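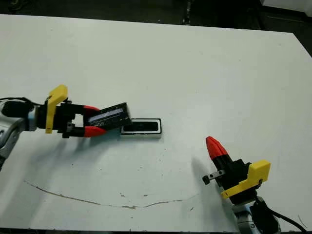
STUSLOW, Feb 19, 2019

I have lived with the same kitchen drawer for years and I still couldn't tell you everything that's in it. Batteries (some dead, some only resting), a key for a window we no longer own, three takeaway menus and a charger for a phone I dropped in the sea. Last October I finally tipped the whole lot onto the worktop and asked myself why I keep any of it.

So I went asking other people. I put a card up in the library here in Stuslow, inviting anyone to tell me about their odds-and-ends drawer, and I got 32 replies in a fortnight. People are so proud of them! One woman invited me round for tea purely so that I could see her string. A retired bus driver from Okcombe brought his drawer to me, the entire drawer, in a shopping bag, and we went through it on a bench outside the chemist's until it started to drizzle.

What struck me was how much dead technology there is in them. Old phones, mostly, and cameras, and those little music players we all thought were the last word. Nearly every house had at least one, usually wrapped in its own lead. I asked why and got the same slightly sheepish answer each time — there might be photos on it. Hardly anyone had checked. My neighbour did, after I'd nagged her, and found 1,308 pictures, most of them of her old dog asleep in different parts of the garden. She rang me up quite tearful and we looked at every single one.

There's a repair evening in Istero, in the old Rolland shoe shop, and I took my own sea-damaged phone along (well, you never know). It couldn't be saved. But the man at the next table had a radio going again after 30 years of silence and the whole room stopped to listen to the traffic report, which was for a road I use, so that was handy.

My mother kept a drawer like this and so did hers. When we cleared Mum's we found a receipt from 1977 — no, I can't throw that away either — for a pair of curtains I remember hating. It lives in my drawer now, next to the window key.

I did get rid of the menus. Two of the restaurants had closed, and the third doesn't deliver to our side of the river any more.

1,977 shares
32 comments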